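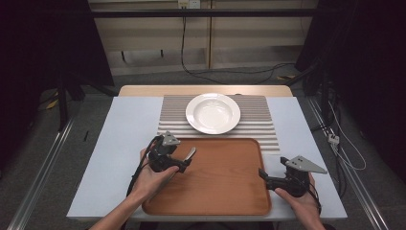
# Free play in a scooter rear hub: project report

Vimala Rodrigues, 13th May

The aim of my project was to reduce the side play in the rear hub of the Poduval cargo scooter. The original hub clamps only one bearing on the axle, so the other bearing can move a little when the rider turns with a load.

I began in February with a drawing of the Erkau axle. Then I made two spacer sleeves on the school lathe. The first sleeve was too short and the wheel did not turn freely after I tightened the nut. The second was longer by 13 hundredths of a millimeter, and with this one both inner rings are clamped.

For the test I rode 100 km with a load on the rack. I checked the play at the rim before and after with a dial gauge. It stayed the same, but the left seal let some grease out — I think the lip was damaged when I pressed it in.

## Remaining work

- Order new seals from Narnico.
- Repeat the test with the Stelavus rim, which has a different offset.
- Weigh the complete wheel again. The old hub alone was 375 g.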